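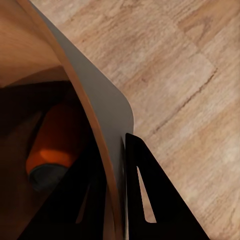 Slide 1. Wooden floor, pale boards with darker streaks.

Good afternoon, and thank you for coming. My name is Kalkidan Moges. (Wait for the door to close.)

My talk is about noise between neighbours in old apartment buildings. I lived in such a building in Isumham for two years, on the second floor, and I heard every step of the family above me. I was angry with them for a long time. Later I understood that they were walking quite normally.

Slide 2. Two kinds of sound. Voices and music travel through the air. Steps and dropped things go directly into the structure. A carpet helps a lot with the second kind and only a little with the first. (Knock on the lectern, then clap. Ask which one they would hear downstairs.)

Slide 3. The survey. Together with Neville Lockwood I sent a form to 86 households in Isumham, and 35 answered. Please say clearly that this is a small group. Roughly half of the people who complained had never spoken to the neighbour in question. Most of them had written to the building manager first.

Slide 4. What people tried. Felt pads under chairs, thicker rugs, moving the bed to another wall. Shu-fen Yuen moved her washing machine away from the shared wall and put a rubber mat under it. Her neighbour brought her a cake in December. (Slow down here, I always speak too fast in this part.)

Slide 5. How to begin the conversation. Choose an early evening, before seven. Describe the sound and the hour, and do not guess the reason. Invite the neighbour to listen in your flat. I give my own bad letter as a sample. Read only the first line, the rest is too long.

If there is time: the question from Nabil Khalaf about children and quiet hours.

Leave the contact slide on during questions. Paper copies of the form are beside the door.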